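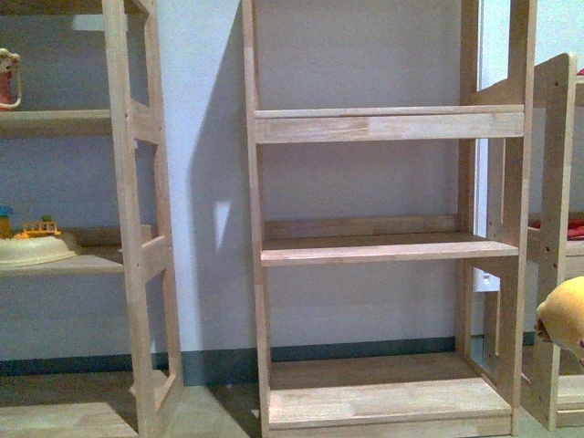 Setting Up Open Wooden Shelving in a Shared Playroom

Issued by the Facilities Office, Quintana Family Center
Revised November 2022

These instructions apply to the unfinished wooden shelving units used in the playrooms and in the reading room. They cover placement, shelf height, wall fastening and the order in which shelves are to be filled. Staff who are assembling a new unit should first complete the steps in the leaflet supplied with it.

Before you begin

You will need a tape measure, a pencil, a spirit level, a screwdriver, two wall brackets per unit, medium and fine sandpaper, and a soft cloth. Two adults are required to lift or move a unit. Children should not be in the room until the brackets have been fastened.

Step 1. Prepare the wood

Run a hand along the front edge of every board and along the inside of the side frames. Sand any rough area with the grain, first with the medium paper and then with the fine. Wipe off the dust with a dry cloth. Do not use wet wipes on bare wood, as they raise the grain and leave marks.

If a room supervisor has asked for a finish, apply one thin coat of clear water-based varnish and leave the unit in a ventilated room overnight. Requests for colored finishes should be sent to Margarida Fonseca.

Step 2. Place the units

Stand the units with their backs to the wall, clear of radiators, outlets and door swings. Leave a gap of 10 cm between neighboring units so that the floor can be swept. A row of units must not reduce the walkway in front of it to less than 915 mm.

Check each unit with the level from side to side and from front to back. Correct any tilt with thin shims under the base.

Step 3. Set the shelf heights

On units with drilled side panels, count the holes from the bottom on each side and insert all four pegs before lowering the board. Press down on each corner. A board that rocks has a peg in the wrong hole.

For toddlers, the main play shelf should be no higher than 75 cm from the floor. Allow at least 30 cm of clear space above any shelf intended for playsets.

Step 4. Fasten to the wall

Fit one bracket near each end of the top board and screw it into a stud or a suitable anchor. Pull the unit forward firmly by hand. There should be no movement. Record the room and the unit in the Pisten log, with your initials.

Step 5. Fill the shelves

Begin with the lowest shelf and work upward.

Base shelf: heavy items, including block bins and large vehicles.
Middle shelf: playsets, with their figures, fences and other small pieces kept beside them.
Top shelf: light items only, set back from the front edge.

Dress-up clothes and other fabric should be folded and given a shelf of their own. Small parts belonging to puzzles go in lidded boxes, labeled on the short side.

Monthly check

Retighten the brackets, look for split boards and replace missing pegs. Spare pegs are kept in the supply closet beside the reading room. A damaged unit is to be emptied and reported to Noel Espiritu the same day.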